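Support > Data Collection > Suturing Rigs > Resolved

Wrist stream and joint log out of step on suturing episodes

Reported by: Liên Võ, data collection, Flornham site
Assigned to: Marin Ristić, Plornora platform support
Component: episode recorder, wrist view
Priority: High
Status: Resolved, with one follow-up item open

Original report

During review of the current suturing set, the annotation team found that the jaw angle recorded in the joint log does not agree with the jaw position visible in the wrist stream. The disagreement appears in some episodes and is absent in others. In the affected episodes, the log reports the jaws as closed while the video still shows them open, and the error grows as the episode continues. At the start of an episode the two sources agree. By the last stitch they are far enough apart that the grasp label lands on the wrong part of the motion.

The planned size of the set is 3000 episodes. Collection is continuing on the other station, and we would like to know whether it should be stopped. The policy team at Ukport is due to take delivery of the next batch on Thursday and has been told that it may be late.

The operators have not reported any change in how the instrument handles. Teleoperation feels normal to them, and the leader arms pass their daily check. The problem is confined to what is written to disk.

Steps already taken by the reporter:

Restarted the recorder service. No change.
Replaced the network cable between the camera host and the recorder. No change.
Recorded a short episode with the instrument held still. No visible fault, although an offset would be difficult to see in such an episode.
Compared two episodes from the same operator, one good and one bad. The only difference noted was length. The bad one was longer.

First response, M. Ristić

Thank you for the report. Please do not delete or re-export any of the affected episodes. The raw streams are needed in their original form, including the header files, which the export tool drops.

Please also confirm the following:

1. Whether both stations are running the same recorder build.
2. Whether the camera host and the robot controller take their time from the same source.
3. Whether episodes are recorded as one continuous file or divided at each stitch.

Collection may continue on the second station for the present, provided that each new episode is marked "hold" at the time of saving. Held episodes are not included in the nightly delivery.

Reply, L. Võ

The two stations are on the same build. Episodes are recorded as one continuous file and are divided later by the annotation team, who mark the approach, the grasp, the needle pass, the pull, the tie and the cut. I was not able to answer the second question from the settings page. The field for the time source is blank on the first station and filled in on the second.

The hold flag is in use from this morning.

Second response, M. Ristić

The blank field explains a good part of this. When no time source is set, the camera host falls back to its own internal clock. The robot controller keeps its time from the site server. The two agree when the recorder opens the episode, as it aligns them at that point, and they then drift apart until the file is closed. A short episode will look correct. A long one will not.

I have checked the configuration history. The field was cleared when the camera host was rebuilt from the Nakpan image. That image was prepared for benchtop pick-and-place work, where the host and the controller are the same machine and the setting is not required. It should not have been used for a suturing station without the additional profile, and our installation notes do not say so. The notes are being corrected.

Before we change anything, I would like to measure the drift so that the existing episodes can be repaired where possible. Please run the clapper routine on the first station: open and close the jaws fully, wait, and repeat at intervals until the recording reaches the length of your longest episode. The wrist stream and the joint log should both be saved. Use no suture for this, and keep the tip well clear of any surface.

Reply, L. Võ

The clapper routine has been run and the files have been placed in the shared folder under the ticket name. The drift is plain to see once the two are plotted together. It increases in a straight line.

One further matter. Two members of the annotation team have pointed out that the jaw state is hard to judge in some frames even when the timing is correct, and they asked whether this should be raised separately. The jaws can be apart with no thread between them, or apart on the way to releasing one, and a single frame does not settle which. They have been using the joint log to decide. If the log is wrong, those labels are wrong as well.

Third response, M. Ristić

I agree that the two matters are connected, and I will keep them in one ticket for now. The measured drift is constant at 4 milliseconds per second of recording. Since it is constant, it can be removed by rescaling the camera timestamps against the controller clock. No frames need to be dropped and none need to be invented.

An episode of 300 seconds will therefore have reached an offset of 1.2 seconds by its end, enough to place a grasp label on the following motion. This agrees with the examples given in the original report.

Actions for the first station, in this order:

1. Stop the recorder service.
2. Set the time source on the camera host to the site server. The value is the same as on the second station.
3. Restart the camera host fully. A restart of the service alone does not reload the setting.
4. Confirm that the status page shows "locked" for both clocks before the first episode is opened.
5. Repeat the clapper routine at full length and attach the files.

I will run the repair script against the stored episodes from our side. It writes a new timestamp file next to the original and leaves the video untouched — please do not remove either file.

Reply, L. Võ

Steps 1 to 5 are complete. The status page shows both clocks as locked. In the repeated clapper routine, the jaw angle and the video stay together to the end of the recording.

We then recorded a full closure on the tissue pad with the usual operator and the usual order of stitches. The annotation team has reviewed it frame by frame around the grasps, with the jaw angle compared against the video.
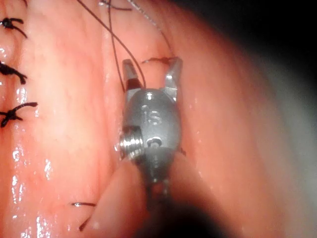
The log and the stream agree at each grasp in the episode, including the late ones. We consider the timing fault closed on this station.

With regard to jaw state, the team proposes to change the labeling rule as follows. "Open" and "closed" are to be taken from the joint log only. "Holding thread" is to be marked by a person, from the video, and only after viewing the frames before and after the one in question. Where two annotators disagree, the label is set to "unclear" and the segment is left out of the grasp examples, although it remains in the set for motion. Threads that run near a jaw are not to be counted as held on the strength of being near it. Under the old rule there was some pressure to choose, and this produced confident labels in places where none was deserved.

Fourth response, M. Ristić

The proposed rule is accepted for this project. "Unclear" is already a permitted value in the schema, so no change to the recorder or the export tool is needed. Please inform Ukport that the value will now appear, as their loader may reject it. Older versions treat any unknown grasp label as an error and skip the whole episode without a message.

The repair script has finished. Of the stored material, 222 episodes were recorded on the first station after the rebuild and were affected by the drift. Each of them now has a corrected timestamp file. Episodes from the second station were checked and required no correction.

Labels are a different matter. The script moves the timestamps, but it cannot know whether an annotator placed a label from the video or from the log. A label placed from the video should move with the camera clock. A label placed from the log should stay where it is. For the affected episodes, the grasp labels must therefore be reviewed by hand. The approach and cut labels were placed from the video under your written procedure and have been moved automatically.

The hold flag can be lifted for new episodes on both stations. It should remain on the affected episodes until their grasp labels have been reviewed.

Reply, L. Võ

Ukport has confirmed that their loader is the current version and accepts the "unclear" value. They will take the unaffected episodes on Thursday as planned and the repaired ones in a later delivery. They asked that the original timestamp files be included alongside the corrected ones, and I have said that this is acceptable.

Label review has started. The longest episodes are being taken first, as the offset in them was greatest. The annotators are working from the new rule throughout, so that the repaired episodes and the new ones can be used together without a separate field to tell them apart.

I would ask for one change on the platform side. The recorder should refuse to open an episode when the clocks are not locked. At present it shows a small gray notice on the status page, and an operator seated at the console does not have that page in view.

Closing note, M. Ristić

The request is reasonable and has been entered as a follow-up item. In the next build, the recorder will decline to start if either clock is unlocked and will display the reason on the operator's console. An override will remain available to site administrators for bench tests, and any episode recorded under it will be marked in the header.

Until that build is installed, the status page is to be checked at the start of each session and after any restart of a camera host. Flornham has added this to its opening checklist.

Resolution: time source restored on first station; stored episodes repaired; grasp labels under manual review at the site.
Root cause: camera host rebuilt from an image without the suturing profile.
Open item: recorder start lock, assigned to platform support.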